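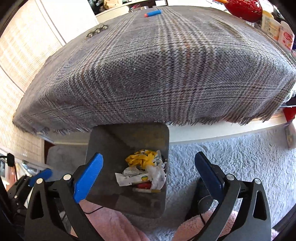

Slide 1. Room bin, metal, unlined, at the foot of a blanket-covered surface.

Speaker notes – small-bin waste in serviced rooms (Hestham session, afternoon slot)

Start without the title. Leave the slide up while people sit down.

Point to the contents first. Yellow-and-white wrapper near the top, a flattened paper packet, a balled-up tissue. Small volume, mixed material. Most of what we collect from rooms is of this kind, and the rest of the talk concerns what happens to it between the floor and the store.

Definitions, briefly. "Small bin" means anything a person can lift with one hand and tip. Kitchen bins are excluded. Bathroom pedal bins are excluded as well – Ibarra covers those in the next slot, so send questions there.

The survey. 208 rooms across the Udano and Etside buildings, 1,799 emptyings logged from March to June. Staff recorded fill level by eye in quarters. No weighing at room level; the scales were in the store. State this before somebody asks.

Fill level. The commonest entry was one quarter. Full bins were rare and came mainly from rooms let for a week or longer. Do not quote a percentage here, as the two buildings used different sheets in March.

Liners. Etside lined every bin, Udano lined none. A liner makes tipping faster and keeps the walls clean. It also gets changed when it holds one tissue. Up to 500 liners a month went out nearly empty at Etside. Pause on this figure.

Unlined metal. Wipes down easily and shows marks on a dark finish less than white enamel does. Crumpled tissue catches in the corners of the rounded-square type, so tip, tap the base, then look inside. Round bins clear more easily but take up more floor for the same capacity.

Position. Keep the rim clear of hanging fabric. Fringed blankets and throws are the usual trouble – threads trail into the bin and pick up whatever is sticky. Move the bin out or fold the edge up.

Sorting. We tried 3 methods: at the room, on the trolley, in the store. Trolley sorting was kept at both sites. Used tissues go to general waste in every case. Packets only count as paper if they are clean and have no film inside.

Next slide: trolley layout. If time is short, skip it and go to the cost table.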